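Tirkitz (confectionery)

Tirkitz is a hard-boiled butter sweet sold mainly by post and from gift shops in the harbour town of Javside.

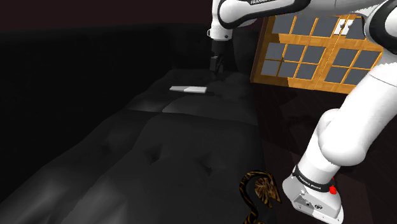
Imogen Strake
Contributing editor, food and retail trade

Last updated: January

Tirkitz is usually described on its packaging as a "traditional harbour sweet". The word traditional should be treated with care. Nothing in the printed record connects the name with Javside before the present maker, Minhas, began selling the sweet there, and the firm has never said which tradition it means. The sweet is best understood as a modern brand of butterscotch with a local story attached.

Composition

The basic ingredients are sugar, glucose syrup, salted butter and a little vinegar. The mixture is boiled to the hard-crack stage, poured on to an oiled slab, scored while soft and broken by hand or machine when set. This is the ordinary method for butterscotch and brittle toffee, and no part of it is peculiar to Tirkitz. Sellers often refer to a "secret step". Former listings on the Minhas website suggest this may be no more than a second addition of butter near the end of the boil, a practice found in many home recipes.

The plain sweet is pale brown and breaks with a sharp edge. There are 2 regular flavoured versions, ginger and aniseed. A smoked version appears in some winter catalogues, although the ingredients list gives smoke flavouring, so the claim in the same catalogue that it is "smoked over harbour oak" is hard to accept as written.

Origin stories

Three accounts of the name are in circulation. The most common says that Tirkitz was a sailors' word for something that would not go soft in damp weather. No dictionary of nautical slang consulted for this article contains it. A second account traces the name to a foreign pastry cook who settled in the town, but it gives him no surname, no shop and no date, and he is missing from the local trade directories. The third, printed on the back of the gift tin, says only that the name "came in on the tide".

The simplest explanation is that the name was made up for the product. Minhas has neither confirmed nor denied this.

The story of the lost recipe is no stronger. According to the tin, it was found behind a kitchen range during building work. The sheet has not been shown to the public, and the picture of it used in advertising differs in wording between one catalogue and the next.

Sale and packaging

Tirkitz is sold loose by weight, in paper bags and in gift tins. Most sales appear to be by post. The standard tin holds 889 grams, an awkward figure that the maker puts down to an old local measure. It may equally be what fits in the tin. The larger trade carton holds 3340 grams and is meant for shops and caterers.

Postal customers have long complained of breakage. The usual reply is that the sweet is supposed to be broken, which is true of the slab but does not explain the amount of dust found at the bottom of some bags. Tins travel better. In warm months the pieces tend to stick together, and the claim that Tirkitz "keeps for ever" should be ignored: like any butter sweet it takes up moisture once opened and will go grainy, then rancid. An opened bag is best eaten within a few weeks.

Descriptions such as "handmade" and "small batch" are used freely in the catalogue. Neither is explained there, and the size of a batch is not stated.

Rival product

Driker, a cheaper butter sweet, is sold in many of the same shops. It is made with a mixture of butter and vegetable fat and has a softer bite. Minhas catalogues call it an imitation. Its supporters say that Driker was on sale first, and a price list kept at the Javside museum does seem to show it over 2 seasons before any mention of Tirkitz, though the list is undated and has been placed in order only by its prices.

Blind tastings reported by either side are of little use. Those known to this writer were held in shops that stocked one of the products and did not stock the other.

See also

Butterscotch
Brittle
Seaside rock
Invented tradition in food marketing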